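Old desktop tower wont take second stick of RAM?

posted by ondness_attic
October, 11:40 pm

Ok so I have this old tower my uncle left me, side panel is off, it's on the desk. Boots fine with the stick that was in there. Bought a matching one used, same label, same speed as far as I can read. Put it in the next slot over and now I get 2 beeps and a black screen. Take it out, boots again. Tried it a couple times, same thing.

Also the cables are right in the way of everything. Cant get my hand down there without pushing the whole bundle over and I'm scared of pulling something loose. Do I unplug them all first? No manual, the case only has a Skodov shop sticker on it. Need this working for my kid's school stuff so any help tonight is great.

Bonus points if someone knows whether the slots have to be filled in a certain order.

Sikora_bench
1225 posts

Most likely it's not seated. Old boards have stiff slots and people stop pushing too early. Power off, pull the cord, hold the power button a few seconds, touch bare metal on the case.

Then open the latches at both ends of the slot ALL the way. Line the notch up, press straight down with your thumbs, one end then the other. The latches should swing up and click by themselves. If you have to close them by hand its not in.
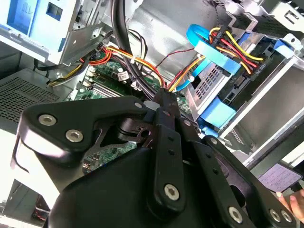
Sikora_bench - tower with the side off, green board, white latches on the RAM slots

Notice the thick black bundle coming down through the middle of the case toward the board. Same annoyance as yours I bet. You don't need to unplug everything. Move the bundle to one side and hold it with a twist tie or a bit of string, just dont yank on the small white connectors. If one does come off, take a phone pic before you go any further.

Slot order - depends on the board. Look for tiny printing next to the slots. Try the new stick alone in the slot you know works. Still beeps, then the stick is bad or the wrong type. Boots, then its the slot or the order.

gravelpit100

had the same beeps, was dust in the slot. canned air, fixed. also used ram is a gamble, get your money back if you can

ondness_attic

Tried the new one by itself in the good slot and it boots!! So the stick is ok. Going to blow out the other slot tomorrow and try again, too late now. Tied the cables back with a shoelace, way easier to get in there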